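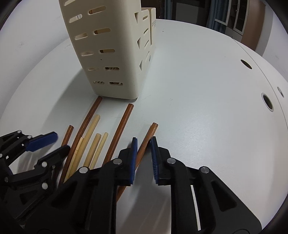

Ficha 4 – Acondicionamento de talheres longos em suporte vertical

Unidade curricular: Organização de Espaços de Preparação e Serviço
Docente: Natsumi Hirano
Versão de 16 de janeiro de 2024

## 1. Âmbito

A ficha trata do acondicionamento de pauzinhos em suporte perfurado de plástico, pousado sobre mesa lisa. Aplica-se a pauzinhos de madeira e de bambu, sem estojo individual. Os talheres de metal são tratados na ficha 5.

## 2. Definições

**Suporte perfurado:** recipiente alto, aberto em cima, com ranhuras nas paredes. As ranhuras permitem a circulação de ar e a inspeção parcial do conteúdo.

**Lote:** conjunto de pauzinhos do mesmo material e do mesmo tom.

**Par:** dois pauzinhos do mesmo lote, com comprimento e secção iguais.

## 3. Triagem

1. Dispor os pauzinhos soltos na mesa, à frente do suporte.
2. Separar por tom: castanho-avermelhado de um lado, claro do outro.
3. Alinhar as pontas grossas contra uma régua e comparar comprimentos.
4. Rejeitar peças com lascas, fendas ou verniz levantado.
5. Formar os pares. As peças sem par ficam em recipiente próprio, identificado.

A triagem faz-se com as peças secas. No exercício de julho, o grupo de Shigeru Kudo tratou 108 peças da referência Odar e registou os rejeitados na folha Pawlak, modelo 1135. Usa-se a mesma folha este semestre.

## 4. Inserção

As peças entram na vertical, uma a uma ou aos pares, com a ponta fina para cima. Não se largam de altura. Num compartimento largo, as peças isoladas inclinam-se para as paredes e cruzam-se; as que entram encostadas a outras mantêm-se mais direitas. Uma peça curta fica com a ponta abaixo das restantes e é fácil de omitir na contagem. 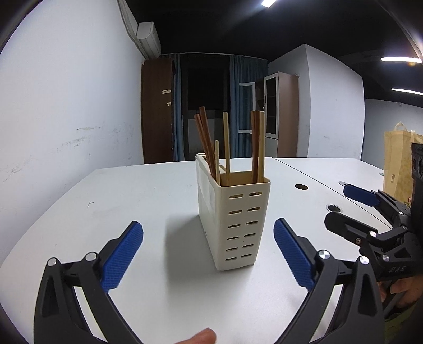

Noboru Yoshida observou que a separação por tom perde utilidade se, no fim, os dois lotes partilharem o mesmo compartimento, e propôs inserir primeiro todos os escuros, junto a uma das paredes. A proposta é aceite como variante B. No relatório deve constar a variante seguida.

## 5. Verificação

- Base do suporte totalmente assente no tampo.
- Nenhuma ponta saliente pelas ranhuras laterais.
- Tampo livre de peças soltas no fim da operação.
- Massa total não superior a 400 g.

## 6. Entrega

Relatório de uma página, com a folha de rejeitados em anexo, na pasta 1761. As dúvidas sobre o preenchimento da folha são tratadas com Yae Sugawara, na aula prática.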